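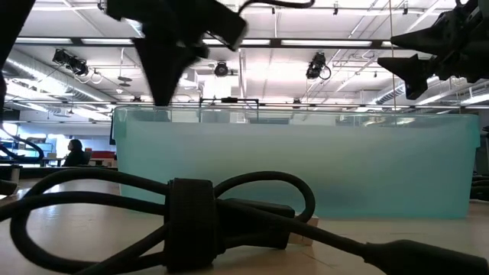

Le conseil municipal de Vernamgate veut couper l'Internet public la nuit pendant les manifestations, et je n'arrive pas à m'y faire. Le texte tient en 2 pages, il a été adopté en avril presque sans débat, et il laisse au maire le soin de décider seul quand « l'ordre public » l'exige. J'ai grandi avec l'idée que le réseau, c'était de la plomberie, quelque chose d'aussi bête qu'un gros câble noir enroulé sur une table et serré par une bande auto-agrippante : on le branche, on l'oublie. Eh bien non, on peut aussi le débrancher, et il suffit d'une signature !

Je vois déjà venir les copains qui me diront que j'exagère (ils le disent souvent, et parfois ils ont raison). Après tout, il ne s'agit que des bornes gratuites du centre et du quartier Vanhove. Sauf qu'à Vanhove, beaucoup de gens n'ont que ça. Le collectif Joven a fait signer une pétition au printemps : 784 noms, dont environ 400 de personnes qui n'ont aucun abonnement à la maison. Pour elles, une coupure, c'est ne plus pouvoir prévenir un proche, ni chercher quelle rue est barrée, ni raconter ce qui se passe sous leurs fenêtres.

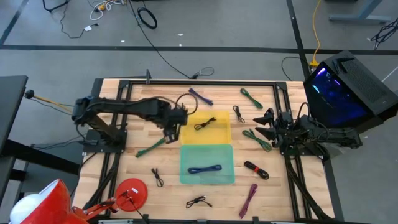
Et c'est bien ce dernier point qui me chiffonne. Quand Josée Dufour a demandé en séance qui contrôlerait la décision, on lui a répondu qu'un rapport serait remis dans les 5 semaines. Cinq semaines ! Le rassemblement sera fini depuis longtemps, les vidéos n'auront jamais circulé, et on discutera gentiment d'un tableau de chiffres. Seul-gi Woo, de la radio Drerno, a eu une formule que je lui pique volontiers : « On nous promet la lumière une fois que tout le monde est rentré. »

Je ne suis pas naïve, je sais que les rumeurs courent vite et qu'une soirée peut mal tourner à cause d'un message idiot. Mais une rumeur, ça se dément, et pour la démentir il faut justement que les gens soient connectés. Qu'on oblige au moins le maire à passer devant un juge avant de couper, même en urgence, même au téléphone. La prochaine séance est ouverte au public et j'y serai, au fond à gauche, avec ma liste de questions. Venez donc, il y a toujours des chaises libres.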